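What to Do When You Are First at a Car Crash

By Adjoa Lamptey
Updated 14 May 2022

Most people who drive regularly will come upon a crash sooner or later, and many will get there before police or an ambulance. These steps cover the first few minutes. They assume you have no medical training beyond a basic first aid class, and they assume you are in the United States, where the emergency number is 911.

If you have not taken a first aid and CPR class in the past two years, sign up for one. Reading a page is a poor substitute for practicing on a manikin.

1. Park where you won't be hit

Slow down early and put on your hazard lights. Pull well off the road, past the crash if you can do it without driving through debris. On a highway, leave enough room for a fire engine to park between traffic and the damaged vehicle. Turn your front wheels away from the road and set the parking brake.

Check your mirrors before you open the door. Get out on the side away from traffic. Have your passengers wait behind the guardrail or up the bank, and keep children and pets out of the road.

If you have a reflective vest, put it on now. Mine is a Hultex and it lives in the door pocket, where I can reach it without getting out. The trunk is the wrong place for it.

2. Look before you walk up

Stop for a few seconds and check for:

Downed power lines, including lines touching the car or a fence
Fire, smoke or a strong smell of gas
Leaking fluid
Traffic that has not slowed down
A vehicle on its side or on a slope

If a line is down, stay far back and tell the people in the car to stay inside unless the car is burning. Don't try to move the line with a stick or anything else. If a vehicle is on its side, don't lean on it or try to push it back onto its wheels.

3. Call 911

Call yourself, even if other people have stopped. Two callers are better than none. Give the location first in case the call drops. On a highway, use the route number, your direction of travel and the nearest exit or mile marker. The small green mile markers are easy to miss, so get in the habit of noticing them. On a rural road, a house number or a utility pole number will help. The dispatcher on Antwi Road found us once from a pole tag that read 1248, when neither of us knew which side of the reservoir we were on.

Then say how many vehicles there are, how many people seem hurt, whether anyone is trapped, and whether you see fire or wires. Stay on the line until the dispatcher tells you to hang up. Put the phone on speaker if you need your hands.
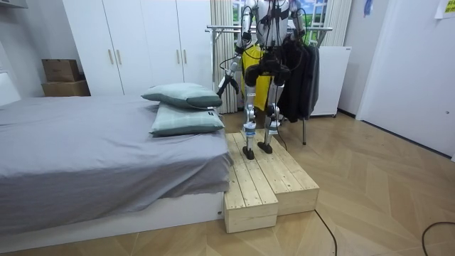 4. Make the vehicle safer

If you can reach the ignition without climbing over anyone, turn it off. For a push-button start, make sure the car is in park and press the button. Leave the key in the car but tell the crew where it is. Hybrids and electric cars can be silent while still switched on, so check the dash.

Keep your arms and face away from the steering wheel and the dash if the airbags have not gone off. They can still deploy.

Don't smoke. Don't let anyone else smoke.

5. Talk to the people inside

Come up from the front if it is safe, so the driver can see you without turning their head. Say your name and that help is coming. Ask them to keep still and look straight ahead. Ask if it is all right for you to help. If they say no, stay close and keep talking.

Leave people where they are unless there is fire, rising water or some other danger that will not wait. A sore neck may be a serious injury, and some people with bad injuries will tell you they feel fine and try to get out.

If they can't keep their head still and you have been shown how, place your hands on both sides of the head and hold it in the position you found it. Don't pull, and don't straighten it.

6. Look for the worst problems first

Breathing. If someone does not respond and is not breathing normally, tell the dispatcher at once. You will probably be told to get the person onto flat ground and start chest compressions. Push hard and fast in the middle of the chest, and keep going until someone takes over.

Bleeding. Press firmly on the wound with a clean cloth, a shirt or a gauze pad. Use gloves if you have them. If blood soaks through, keep the pressure on and add more cloth on top. For heavy bleeding from an arm or leg that pressure will not stop, use a tourniquet if you have one. Put it a few inches above the wound, never on a joint, tighten it until the bleeding stops, and note the time.

Cold. Cover people with a coat or blanket, even in mild weather. In December this matters a lot more.

Don't give food or water. Leave helmets on motorcycle riders unless they can't breathe with it in place.

7. Hand over to the crew

When the crew arrives, tell them what you found, what you did, and anything that has changed. Mention anyone who has walked away from the car. Then step back. Give your name to the police officer if asked, and don't leave until you are told you can.

What to keep in the car

Nitrile gloves, two pairs
Gauze pads and a roll of bandage
A tourniquet you have practiced with
Reflective vest
Flashlight and spare batteries
Foil blanket
Three warning triangles

Akosua Gbeho, who taught my last class in Ginau, adds a marker pen for writing down the tourniquet time.

Good Samaritan laws vary by state, so look up yours. You may also feel shaky or sleep badly for a few days afterward. Talk to somebody about it, and see a doctor if it doesn't ease or if you got someone's blood on broken skin.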